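Cornotitz Film Society, minutes of the July meeting, 18 July 2023

Okay, I'm taking notes again, so blame me for the spelling. We got going a little after seven and Régis Caron chaired.

Last meeting's minutes: approved, with one fix. I wrote that the April matinee lost money. It broke even. Sorry, Régis!

Summer screenings. Clurkance sold 195 tickets on the Friday and 177 on the Saturday, so 372 for the weekend, and I'm still kind of giddy (our best opening since we moved into the Vasseur). The room holds 200, so Friday was as close to full as I've ever seen it. Reviews were lukewarm and people came anyway. Régis wants to hold it over one more weekend. I said yes before he finished the sentence. Agreed, no votes against.

Bemomska. The distributor will let us have it for two nights in the fall, subtitled print only. We had a long back-and-forth over whether families will show up for subtitles. I think kids over eight are fine with them, my niece certainly is, but a couple of people wanted a dubbed show too and there isn't one to be had. We're taking the two nights.

Ticket prices. Left alone for now. Somebody brought up popcorn again and we moved on pretty fast.

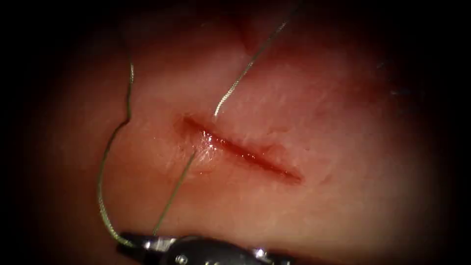 PROGRAM AND BOOKINGS

Animation shorts night: I've got nine titles on my list and room for six, so please send me your favorites by the end of the month. Yes, you can vote for the one with the goat.

Sound: the left speaker at the Vasseur still buzzes during quiet scenes. Régis will call the repair shop and get a price before we commit to anything.

Posters: I'm doing the Clurkance holdover ones this week, same design with a new date strip.

Next meeting is same time, same room. We wrapped up at 8:40 and I locked the side door.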